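Last updated Oct 2, 2022

These are the questions that came in after the June announcement about the handling cells at the Mustberg site, plus the ones people put in the box by the time clock. Answers apply to packing, returns and kitting. The Dekodham warehouse has its own page.

## Jobs and hours

**Is anyone losing their job because of the cells?**

No positions are being cut at Mustberg through the end of next year. That is in writing in the site agreement, and a copy is at the HR window. We have not made a commitment past that date and won't pretend to have one.

**What happens to the people on the kitting line now?**

The line has 13 regular positions per shift. When the first two cells are running, some of those positions move to feeding, checking and clearing the cells. The rest stay on hand kitting. Soft, tangled or odd-shaped items stay with people, and that covers most of the seasonal range.

**Will my shift change?**

Not for the first cell. The second one may need an early start so it can be checked before the line opens. If so, the early start will be offered first and assigned only if no one takes it. The normal notice period applies.

**Does the pay grade change if I work with a cell?**

Cell attendant is one grade above kitting. You get the higher rate from the day you're signed off, including days when you're put back on the line to cover.

## Demonstration work

**What is demonstration work?**

It's how the cells get their examples. You sit or stand at a table, hold a gripper in each hand, and do an ordinary handling task: pick something up, turn it, set it down, pass it across. The grippers have the same kind of jaws the cell will use. The recordings go to Mostier, the company supplying the cells, and their software is trained on them.

**Why are the items on the table nothing like what we ship?**

The early tasks use pens, fake plants, small household things. Mostier wants variety in shape and stiffness before moving on to our stock. Kitting items come in at the second stage. 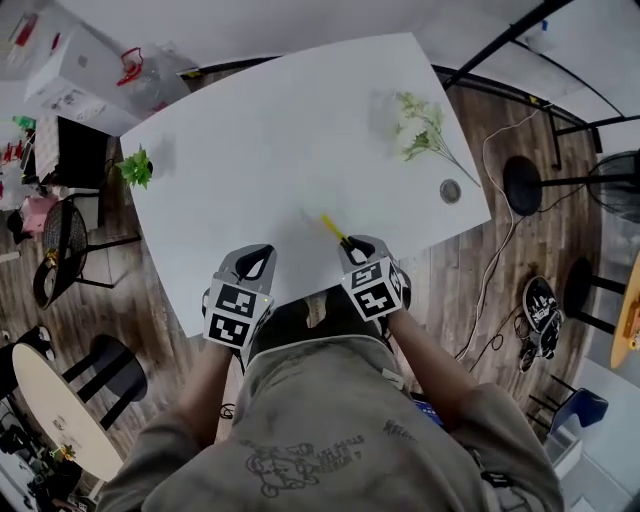 **Do I need any experience?**

No. The first session is mostly practice and the recordings from it are thrown out. Most people need a while to stop reaching with their fingers and let the jaws do it. If you work on returns you may find it easier, as you're already used to handling things one at a time.

**How long is a session?**

Up to 70 minutes, with a break in it. You can't be booked for more than 2 sessions in a shift. The grippers are not heavy, but holding both out over a table gets into your shoulders, and people who skipped the break said so the next day. Take the break.

**Is it voluntary?**

Yes. Saying no does not go on your record and does not affect your chance at an attendant position. You can also stop partway through a session. Tell the session lead and go back to your regular station.

**Do I get paid my normal rate?**

You get your normal rate plus the training allowance. Enter code 400 on your timesheet. If you leave the code off, payroll pays the base rate and you have to file a correction, and those are slow.

**What if I drop things or mess up the task?**

Put the item back and start the task over. The session lead marks the bad attempt. There's no target for clean attempts and no list of who had how many.

**What should I wear?**

Regular clothes. Sleeves are fine as long as they don't hang over the grippers or cover the square markers on them. The markers are used for tracking position, and if they're blocked the recording is no good. Safety shoes are not required in the demonstration room, but you need them on again before you walk back across the floor.

## Recordings and privacy

**Am I on camera?**

The recordings are aimed at the table and your hands. Depending on how you stand, your arms, clothing and shoes may show up. Sound is not kept.

**Can my supervisor watch them to see how fast I work?**

No. Supervisors don't have access. The site agreement says recordings can't be used for performance review, discipline or setting line rates. If someone brings up your session speed in a review, report it to HR.

**Can I have mine deleted?**

You can ask up to the point where the batch is sent out. After that we can stop future use of your sessions but can't take them out of a model that has already been trained. The consent form says the same thing. The first version of the form was unclear on this, so if you signed that one you'll be asked to sign again.

## Working next to a cell

**Can I reach in to clear a jam?**

Only if you're signed off as an attendant, and only after pressing the hold button and seeing the amber light. Everyone else calls the attendant.

**Who do I call when it stops at night?**

The attendant first, then the maintenance desk. Dow has the service contract for the arms and conveyors, but calls to them go through maintenance. Please don't phone them directly.

**When is the next attendant training?**

Dates will be posted at the time clock once the second cell is delivered.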